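Household Chores Programme: Progress Report to the Garside Fund

Prepared by Qiuyue Pan, Skerasgate
May 2025

1. Purpose of the grant

The Fund asked whether machines can yet carry out ordinary household chores to a standard a tenant or care provider would accept. Our answer at this stage is a qualified no. Progress has been steady since February, and the gap is now better understood.

2. Work in the period

Chores are first performed by people using hand-held grippers, and the recordings are then used to train the Astetari control software. The target set in the grant agreement is 3000 recordings. The present total is 453, which is behind plan. Small domestic tasks at a table, including the opening and closing of boxes, have been given priority over floor-level work.

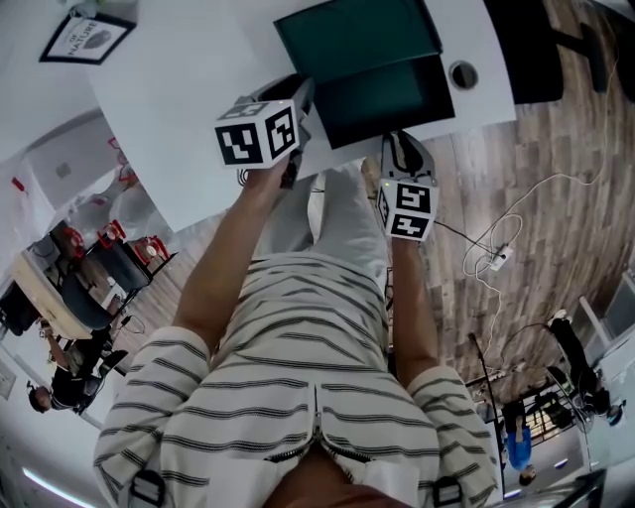
Table work with a gripper in each hand and an open green box.

Boxes with hinged lids remain difficult for the trained system. It reaches the lid reliably but often releases it too early. Soft items, such as folded cloths, give poorer results again, and we do not expect to report a usable level of performance on these within the current grant.

Sessions are held in a furnished office, where daylight from the window varies through the day. The software is sensitive to this, and Stornus has been engaged to advise on the matter. 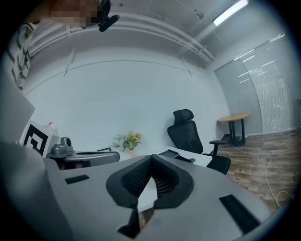 3. Position against milestones

Of the 3 milestones agreed for the year, 2 have been met. The outstanding one is the unassisted clearing of a table. We request that its date be moved to the next reporting period, with no change to the budget.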